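Minutes of the Jundico Street Tenants' Association, November meeting

Started at 7:10 pm in the back room of the Purkico bakery. I'm taking the notes again, so please forgive the style. If I got you wrong, catch me on the stairs and I'll fix it before these go up in the lobby.

Last month's minutes were approved, with one change. I wrote that the Gounder building had agreed to split the cost of the new gate, and they'd only agreed to think about it. Sorry, Gounder folks!

Heating
We spent ages on this one. The radiators on the top floors are still banging at 5 in the morning, and the landlord's office says it's air in the pipes (they said that last winter too). Michalis Tzavaras went through the whole letter he got from Latetine, the company that services the boiler, and read us the good parts. They want to bleed the system floor by floor, starting at the top, and somebody has to be home in each apartment when they come. We agreed to ask for evening visits. Michalis will write back and copy me.

Mice and snacks
Yes, we're back to the mice. Traps in the basement are catching fewer than they did in the summer, but three apartments on the second floor have had droppings in the kitchen and one had them in a bedroom, which got a big groan from the room. The exterminator's advice is pretty plain: food in tins or jars, trash out every night, and no eating in bed. That last one was not popular. I'm as guilty as anyone, I love crackers and a movie under the blankets, and I said so. A couple of parents asked how you're supposed to get a teenager to carry a wrapper all the way to the kitchen, and we had no answer for them.
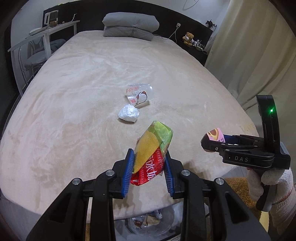 Snack wrapper and other bits of packaging on or held above a bed. Please check the bedrooms too!

We voted to pay for one more round of treatment in the basement and the trash room. It comes to $150 from the building fund. All in favor except one, who'd like us to get a cat. The cat idea goes on the list for next time, mostly so we can find out who would feed it.

Laundry room
The dryer on the left is eating quarters again. Put a note on it if it takes yours, with your apartment number, and the repair company will pay you back when they come. Also, whoever has left a green duffel on the folding table since before Halloween, it's now on the shelf over the sink.

There was a long back-and-forth over laundry hours. The ground floor can hear the spin cycle through the wall and would like everything off by 10 pm. People who work late would like it left alone. We settled on 10:30 as a trial through the winter, and I'll make the sign.

Holiday potluck
Same room, same long table, and the bakery is letting us have it free if we clean up after ourselves. Last year we had some 40 people and ran out of forks, so bring your own if you can. I'm doing the lentil thing again (you were all very kind about it). Sign-up sheet is by the mailboxes, and please write down what you're bringing, we do not need another year of five potato salads.

Odds and ends
The front door buzzer for 3B is fixed. The bike rack is full, so if you have a bike down there that you don't ride, think about giving it away. Packages left on the radiator in the lobby are getting warm, and somebody's chocolate paid the price.

To do before next time:
Michalis: reply to Latetine about evening visits
Me: laundry sign, book the treatment, ask Gounder about the gate again
Everyone: forks

We wrapped up at 8:45 pm. Next meeting is in January, same place.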